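Equipment Planning Gallery: Hand-Held Grippers and the Objects They Handle

Troltico workspace, Plastley site
Updated in December

We are putting together next year's equipment request for the Plastley site, and several people asked to see the handling work before they commented on the numbers. The pictures on this page are small, but they cover the two ends of what we handle: an item inside a carton and an item much wider than the fingers. The notes between them follow the order of the request form, so you can read the page with the form open next to it.

The request has three parts. The first is hand-held gripper tools, the second is spare fingers and wear parts, and the third is the stock of everyday objects. The third part is the cheapest and has been the hardest to plan. Last year it had no line of its own and was paid for out of general supplies, which made it difficult to say afterward what had been spent.

Tools

We are asking for 2 more hand-held grippers. The quote from Onum is $589 each, with fingers fitted and cables included. Shipping is extra and is listed on its own line. Luo also quoted, at a lower price for the body, but the fingers and the mounting parts were priced separately and the total came out higher. Both quotes are attached to the request.

Delivery from Onum is listed as 70 days. If the order goes in after the start of the budget year, the tools will arrive in the spring, and the schedule has been drawn up on that basis. Please do not plan any work on the new units before then.

Objects in cartons

Carton work uses up cardboard. Edges fray, corners open up, and after enough handling a box no longer holds its shape. We have been reusing shipping boxes, and that will continue, but the request includes a small amount for new cartons in three fixed sizes so that the same layout can be set up again later.

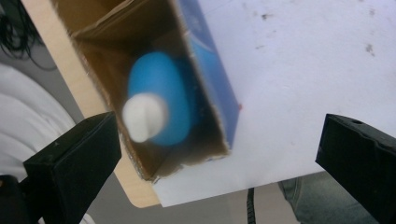

Blue bottle with a white cap inside an open carton, gripper fingers in front.

Small bottles are bought by the case. We look for a cap that stands clear of the body, a plain color, and a price low enough that a cracked one can be thrown out. Bottles with printed sleeves are not on the list this time. The sleeves come loose, and replacements from the same supplier did not match.

Spare fingers are the line most likely to be cut, so please read the note on it. A scuffed finger can stay in service. A finger with a worn mounting hole cannot, and a tool without a matching pair sits on the shelf until one arrives. We would like one spare pair for every tool, including the ones we already own. Bushings are ordered with the fingers and should not be entered twice.

Large and round objects

Large items cost little to buy and a lot to store. Balls, cushions and empty bins take up most of the shelving we have, and the request includes one more rack for them. The rack is a standard size from Troltico's own warehouse list, so no outside quote is needed.
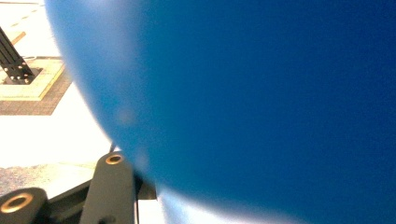

Large blue ball up against a gripper finger. Brass-colored ring near the fingertip.

For anything wider than the opening of the fingers, please write the diameter on the form. We received a few object requests last year that gave only a product name, and two of those items had to be sent back. Inflatable items should be listed together with a pump if the room does not have one.

Floor coverings and stands

Mats, carpet pieces and stands are shared between rooms and are not part of this request. If your room is short, use the facilities form. Stands go on the facilities form even when they are bought for one project only.

Objects total

The stock list now has about 103 entries across all rooms. Entries with no use recorded since the last count will be dropped from the reorder list, though the items themselves can stay where they are. If you want an entry kept, mark it on the shared sheet and give the room and the project.

Comments on the request can be added to the form until it closes at 5 p.m. on the last working day of the month. Late changes to object lines can usually be taken. Late changes to the tool lines need a new quote.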